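Chapter 5
Bread at Home: Why Dough Rises

I came to baking late, and my first loaf could have propped open a barn door. I'd killed the yeast with hot water – a mistake I made again in February, so please don't feel bad if you do it too. Yeast is alive, and in this chapter we'll get to know what it eats and how warm it likes to be.
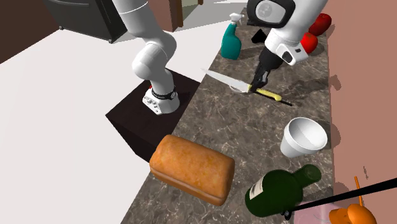
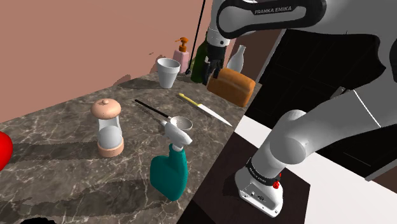
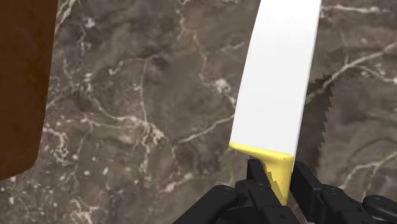

One reader of the Prastard edition wrote to me that her dough never rises in winter, and could she just leave it out for 5 hours? She could, and she'll probably like the flavor better!

We'll start with 2 doughs, one plain and one sweet. Read the label on your yeast before you begin, and turn to page 149 if it's the fresh kind.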